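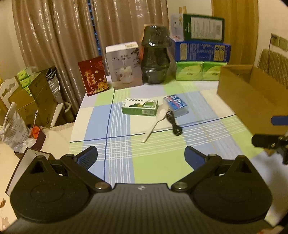 Todor Janevski wrote back after the last handout that he sorts by size first and only reads the labels later, and why should he change, it works at home. Fair point. It works at home because you already know what everything is. Put somebody else at your table and they're lost.

Search this site Go Advanced search

Session 6 notes: Clearing a mixed table

Reading before next time: Achterberg handout, the part on small stuff. Skip the tables.

Main idea today. A table collects things that have no business together. Boxes, a spoon, a cable. None of them is trash, none of them lives there. So you can't clear it by throwing out, you have to send each thing somewhere.

Order of work (copy this down, I went fast):

- back row first. Tall boxes, standing up. They hide things and they eat the space you need
- then flat boxes
- then loose bits, one at a time
- cloth last. Shake outside

Boxes. Three questions came up and I'll repeat them. Is it sealed? Is it full? Is the box worth keeping if it's empty? Don't guess from the picture on the outside. A humidifier box with a photo of a humidifier on it can be holding socks. Open it. If the machine is in there, check that the cord and the leaflet are too, then the whole lot goes to one shelf. If it's only the box: keep until the return date has passed, then flatten.

Gift boxes, the dark red and gold kind. People keep these forever. OK to keep one if it holds something. Standing empty on the table is not holding something.

Labels in a language you don't read. Ask a person who does, or use the phone. Do NOT put it with the food because there are leaves on the front. Leaves could be tea, could be soap, could be something for a sore knee. Until you know, it goes in the ask tray. Rok Georgiou asked if the ask tray doesn't just become another pile. Yes it does, if you let it. Empty it once a month.

Cables. Coil, tie, label, in that order. Label says what it charges, not what it looks like ("black one" is no use, they are all black). A cable with no partner gets until December and then goes to the recycling point. Somebody in the back said she keeps hers by length, thats fine too as long as there's a label.

Plastic spoons. Came with something? Put it back with that. If not, kitchen drawer after a wash. I spent too long on this, sorry.

Cloth. Plaid hides crumbs and small parts, plain doesn't. Run a flat hand over it before you shake. Screws, pills, SIM pins, all of it ends up in the grass otherwise.

Storage we compared:

Sita tray, shallow, good for the ask pile
Nukik bin with lid, too deep for cables, everything sinks
Dultby shelf box, fits most product boxes on their side

Dultby is item 856 in the supply list, the Nukik is 1,062. Sita tray is under trays somewhere, didn't write the number down, will add it.

Homework. One table, your own. Write down every thing on it and where it's going, before you move anyting. Then move it. Bring the list, not the things (last year we got a toaster).

Room 606 again next time, 9 in the morning, bring string and a marker. We start with drawers.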